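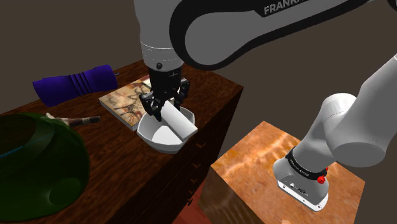

Trunder simulation licence: progress to the end of June

We have now run 1,768 pick-and-place trials in the Trunder package, and 1,132 met the pass mark agreed with Girnham. Small household items on a dresser top are still the main test set. A further 146 trials stopped early with a software fault, which we have reported to the supplier. Two licences are in use. We ask that both be renewed while the Gorkudine comparison is finished.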